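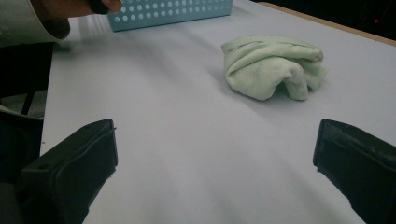 So the Litberg kit has been living in my workroom since May and I finally have enough to say about it. Several of you asked after I mentioned I'd ordered one, mostly wanting to know if it's worth the money. I paid 1,143 with shipping, plus a second set of finger pads from Watetti that I didn't need yet (I panic-bought them, what can I say).

What you get is a handheld gripper, the mount, a charger, a very long cable and access to the Plikanow software for the recordings. You do the job yourself with the gripper in your hand, over and over, and the recordings are what you train on later. My job of choice is laundry. Cloth goes in the basket, cloth comes out of the basket, cloth gets folded. Glamorous!

The gripper first. I love it. The fingers open nice and wide, wide enough that I can come down over a scrunched-up towel without fussing over the angle, and the squeeze feels natural after an evening or so. It's heavier than I wanted, though. I planned on 200 takes my first weekend and my wrist quit at 60. Now I do short runs with coffee in between and everybody is happier.

Soft towels are the sweet spot. Thin stuff like napkins and pillowcases is a pain, and I kept grabbing two layers when I wanted one. Valentin Ciobanu, who talked me into all this, says to pinch at a fold and not go digging for a corner. He's right, annoyingly, and my takes got a lot better once I listened.

The software is where I get grumpy. Uploading is fine, but deleting a bad take means clicking through 2 confirmation boxes every single time, and I make a lot of bad takes. The search is useless if you name things the way I do ("towel again", "towel again again"). I wrote to Litberg about it and got a friendly reply with no promises in it.

A couple of practical things if you're buying. Get a big plain table if you can, because working on my old desk with the lamp and the pencil cup in the way drove me nuts. And watch your sleeves! I push mine up before every run and they slide right back down.

Would I buy it again? Yes, at this price, but I'd skip the extra pads. I still want to try the Căpraru mount, which is supposed to take some of the weight off your wrist, and I'll post about that once it gets here.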